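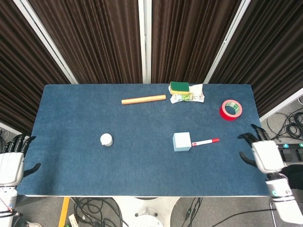 How to Cover a Work Table with Felt

A felt-covered table is good for sorting small parts, mending, model work and anything else that rolls, scratches or makes a racket on a hard top. The cover described on this page is removable. It wraps over the edges and is held underneath, so the table goes back to normal when you pull it off.

Plan on an afternoon the first time. Most of that is waiting for the cloth to relax after you unroll it.

What you need

Felt or a felt-like fabric, large enough to cover the top with 4 inches to spare on every side
A thin underlay (optional)
Fabric scissors
A long straightedge
Chalk or a washable marker
Masking tape
Binder clips, or a staple gun if you don't mind marking the underside
A lint roller

The table I do most of my work on is 48 inches long, so I buy two yards of cloth and use the leftover for drawer liners. Measure your own before you order. Felt is sold in several widths and the narrow ones won't reach across a deep table with enough left over to fold under.

Choosing the cloth

Wool felt lies flattest and lasts longest. It is also the most expensive and moths like it. Acrylic felt is cheap and comes in every color, but it pills where your forearms rest. I have used both. What I use now is a wool and rayon blend from Mukine, sold by the yard under the number 215. It is thick enough that a dropped screw stays where it lands and thin enough to fold cleanly at the corners.

For color, pick something darker than the things you work with. Dark blue, dark green and charcoal are all easy on the eyes under a lamp. White and cream show every speck. Black is fine until you drop a black screw or a piece of dark thread on it. If you handle mostly dark parts, go with a mid gray.

Avoid anything with a printed pattern. Small parts disappear into it.

Preparing the table

Clear the top and wipe it down with a damp sponge and a drop of dish soap. Use the foam side first and the scouring side only for dried glue or paint. Wipe again with clean water and let it dry fully. Felt laid on a damp top will hold the moisture, and on a finished top that can leave a cloudy patch.

Run your hand over the whole surface. Any bump you can feel will show through, and so will dried glue. Scrape it off with a plastic scraper.

Check the edges too. A chipped corner will wear through the felt in a few months. Sand it smooth or put two layers of masking tape over it.

If you want an underlay, put it down now. It should be cut exactly to the size of the top, with no overhang. I use a Felex craft mat, the plain kind with no grid. Thin cork works. Foam does not work well under felt because tall, narrow things tip over on it. A small bottle should be able to stand up by itself when you bump the table lightly.

Cutting

1. Unroll the felt on the table and leave it for at least two hours. Overnight is better. Fold lines can be steamed out with an iron held just above the cloth. Don't press.

2. Center the cloth so that the overhang is even on opposite sides.

3. Mark 4 inches past each edge with chalk and join the marks with the straightedge.

4. Cut along the lines with long strokes. Short snips leave a ragged edge, and the ragged bits end up in your work.

5. Cut a square out of each corner, stopping half an inch short of the tabletop corner. This takes out the bulk so the fold sits flat.

Felt doesn't fray, so there is no need to hem it. If you bought a woven fabric with a brushed face instead, run a zigzag stitch around the outside or it will start to unravel at the clips.

Fastening

Start in the middle of one long side. Fold the cloth under and clip it. Go to the middle of the opposite side, pull until the surface is flat, and clip again. Do the same on the two short sides.

Work outward from the middles toward the corners, one clip at a time, switching sides as you go. If you finish one side completely before starting the opposite one, you'll get a diagonal ripple that won't come out.

Pull firmly but don't stretch. Stretched felt gets thin over the edges and goes back to its old size when the weather is humid, and then it bags.

At the corners, fold the short side under first and the long side over it, like wrapping a box. Hold the fold with a piece of tape before you put the clip on.

Clips only work if the tabletop is thin enough for them. On a thick top, use a staple gun on the underside, or sew a channel around the edge of the cloth and run elastic cord through it. Elastic is the most work but the cover comes off in seconds. Hinds sells flat cord by the roll that doesn't twist inside the channel.

Keeping things in place

Round items are the reason many people cover a table. Dowels, pencils and marker pens will mostly stay put on felt if the table is level. Tape rolls are best laid flat on their sides. Stood on edge, even a heavy roll will travel.

If something still rolls, check the table with a level. Mine had one short leg, and a folded piece of cardboard fixed it.

Keep a foam block or two on the table. They are handy for propping up a part while glue sets, and pins and fine drill bits can be pushed into them.

Don't leave an uncapped marker lying on the cloth. The ink wicks out of the tip and spreads a good deal farther than you'd think. Put the cap on first and lay the pen down second.

Cleaning

Use the lint roller at the end of each session. Roll in one direction only. Wide red or brown packing tape wrapped around your hand, sticky side out, does the same job if you run out of refills, but test it in a corner because a strong adhesive can lift the surface.

For dust, use a vacuum with the brush attachment and the suction turned down. Check the cloth for small parts first.

For spills, blot with a dry cloth. Don't rub. If a mark is left, dab it with cool water and a little dish soap, then with plain water, and let it dry flat. A clean kitchen sponge is fine for dabbing. Use the yellow foam and keep the green scouring pad away from the felt, which it will tear up into fuzz.

Wax can be chilled with an ice pack and picked off. Super glue can't be removed. Cut a patch, or turn the cloth around so the spot is at the back.

Wool felt should not go in the washing machine. Acrylic can go in on cold and be line dried, but expect it to shrink a little, so leave the overhang generous when you cut.

When to replace it

I change the cloth when the area in front of the chair gets shiny and parts start to slide. You can get extra use out of it by rotating it end for end halfway through.

Old felt is worth keeping. Cut it into squares for the feet of chairs and lamps, or glue a strip along the jaws of a clamp. The rest goes in the rag bin.

Questions readers have sent in

Can I glue the felt down? Yes, with spray adhesive, but then you have to scrape it off when it wears out. I would only do this on a separate board that sits on top of the table.

Does it work on a folding table? It does. Keep the clips clear of the hinges and take the cover off before folding the legs.

What about glass? Put a non-slip rug pad underneath, cut to size. Ustar makes one that doesn't leave a residue. Without a pad the whole cover creeps toward you while you work.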